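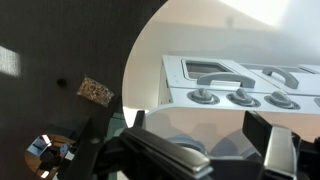

## 6 Comparing grippers on the toy kitchen station

This section covers fitting a second gripper to the arm, checking the wrist camera and running the comparison trials. It assumes the arm has been mounted and homed as set out in Section 4, and that the Skedus controller is running with no active faults. Allow a full morning for the first changeover.

The procedure is written for two parallel grippers, the Flillinier and the Diekmann. Both have two fingers and share the same bolt pattern at the tool flange. They do not share a tool file.

### 6.1 Fitting the gripper

1. Move the arm to the service pose and press Hold on the controller.
2. Switch off tool power. Wait for the tool lamp to go out.
3. Unplug the gripper cable at the wrist end first, then release the cable ties along the forearm.
4. Support the gripper with one hand and remove the flange bolts.
5. Offer up the replacement gripper with the locating pin aligned. Tighten the bolts in a cross pattern.
6. Reconnect the cable and leave a loop of slack at the wrist. The loop must clear the fingers through the full range of wrist rotation.
7. Restore tool power and load the matching tool file.

> **CAUTION:** Loading the wrong tool file shifts the tool centre point. The fingers may be driven into the counter at approach speed. Confirm the file name on the screen before releasing Hold.

### 6.2 Checking the wrist camera

The camera stays on the wrist when the gripper is changed, but its view of the fingers will differ between models.

1. Open the live view and close the gripper fully.
2. Confirm that both fingertips are visible. If one is hidden by the gripper body, loosen the bracket and rotate the camera until it clears.
3. Open the gripper to full stroke and check again.
4. Lock the exposure with the arm in the start pose. Auto exposure will hunt when the metal finger faces pass through direct light.
5. Run the Flallesov calibration routine and save the result under the gripper name.

**Note:** Part of the wrist housing will remain in view with either gripper. Apply the mask supplied with the tool file so that the housing is ignored by the detector.

### 6.3 Setting the start pose

1. Place the pan on the stovetop and the bowl near the right edge of the counter.
2. Jog the arm until the gripper is above the pan with the fingers pointing down.
3. Check that no cable touches the kitchen unit or its shelf.
4. Save the pose as START on the controller. Use the same pose for both grippers – only the tool file changes. 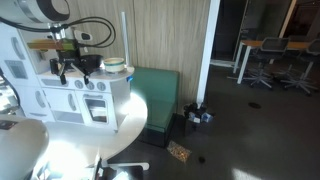

*Figure 6-2. Gripper above the pan, fingers down.*

**Note:** Direct sun on the table affects detection of white objects. Lower the blinds, or record the light condition in the trial log so that affected runs can be separated later.

### 6.4 Running the trials

Each gripper completes 17 trials per task. The tasks are lifting the pan by its rim, moving the bowl and opening the oven door.

1. Set the force limit to the low preset.
2. Select the task and press Run.
3. Stay outside the marked floor area while the arm is moving.
4. At the end of each trial, enter the outcome as Complete, Slipped or Stopped.
5. Return the objects to their start positions by hand, with the controller on Hold.
6. After three Stopped results in a row, end the set and repeat 6.2 before continuing.

> **CAUTION:** The kitchen unit is light and can tip when the oven door is pulled. Clamp it to the table before starting the door task.

Do not change finger pads partway through a set. If a pad lifts or tears, discard the set and start again with new pads on both fingers.

### 6.5 Saving the results

The log holds up to 1,000 trials. Older entries are overwritten without a prompt, so export at the end of each session. Files are named by gripper, task and set number.

Send queries on the log format to Ilse Gerlach. Tool files issued before 14 October 2021 lack the camera mask and must be replaced before use.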